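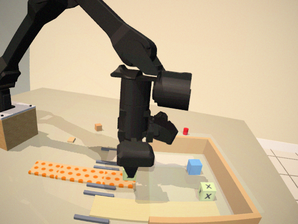

Chapter 2: Practise on screen before you cut any wood

Reading time: 6 min
Filed under: Workshop Builds > Robot Arms

When I started on my first arm I did what most people do and went straight for the saw. I had a bench at the shared workshop in Trarkville, a box of Prukar motors and a free evening in October, so off I went! By half past nine I had a lovely solid mounting block in exactly the wrong place. The arm could reach the wall very nicely. It could reach hardly any of the tray.

Nazmiye Demirtaş, who had the next bench, let me finish swearing and then showed me how she built hers in a simulator first - table, block, tray, the lot. I've done it that way ever since, and this chapter follows her method.

You don't need much in your pretend workshop. Put the arm on its plate, put the plate on a wood block, and give it a shallow tray with a few cubes to go after. I like mixed colours, and an X on one of them is handy when you want to tell it to pick out a particular cube. Then add some clutter. Flat strips and thin bars lying in the tray make the gripper's job a good deal harder, and I'd much rather find out about a clumsy approach on screen than hear a fingertip crunch into a real board (mine was a Kostex one, and they aren't cheap).

We'll begin with the block. Mine is 200 mm tall in the drawings, and the arm on top of it can stretch 470 mm from the centre of its plate. Write your own two numbers down now, before you open any software - you'll need both of them for the reach sketch in the next section.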